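Comment apprendre à un robot à saisir une bouteille ? Dans la méthode Griler, une personne tient une pince à la main et fait le geste. Une caméra fixée dessus enregistre ce que la pince « voit ». 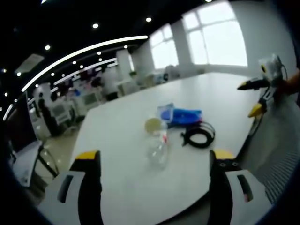

Les deux doigts de la pince, ouverts, devant une bouteille.

Un programme étudie ensuite ces enregistrements, appelés démonstrations. Il en faut beaucoup : 1039 pour cet essai, avec six objets.

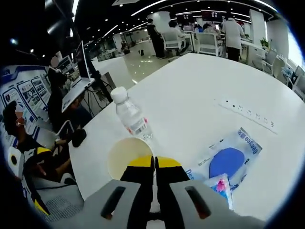

Le bout jaune du doigt gauche, près du bord du gobelet.

Résultat : le programme confond encore deux objets.

Commentaires
Lauri Väisänen : La pince est-elle lourde ?
Sofia Manolakis : Ma classe de CM2 demande lesquels !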